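Notebook, July 2018 – kitchen table setup, noodle serving
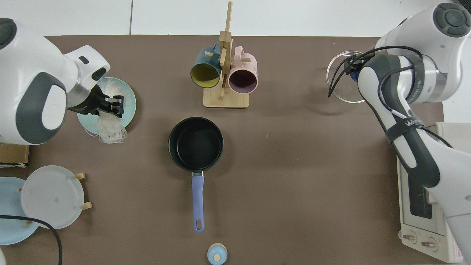
Noodles over the mint plate, saucepan in the middle, mug tree at the back.

Spent most of the morning on the table layout and I'm fairly happy with it now. The brown mat stays. I had my doubts when we swapped it in back in January, but the pale dishes show up so nicely against it, and the white table was hard on the eyes by the end of a long day.

The saucepan goes in the center with its lavender handle pointing straight at whoever is standing at the front. I tried it turned to the side first and kept knocking it with my sleeve. The glass bowl sits up toward the right, and the mug tree at the back with the teal mug (yellow inside, my favorite) and the pink one. White plate upright in its wooden stand, lower left – it does overlap the light blue plate a bit, so I may slide the stand over by 2 inches next time and see if that feels less crowded.

The translucent noodles are lovely to look at and a real nuisance to plate. Some strands hang past the lower rim of the mint plate, and I'd like a neater pile than that. Maybe a smaller bundle? The Rutier packet is 400 g and I have been splitting it by eye, so I'll weigh out portions of 40 g and write down how each one sits.

Still to do: find a second mint plate (the Cudusow set came with only one), and copy the layout into the Pal folder as number 43 so whoever has the table next can start from there.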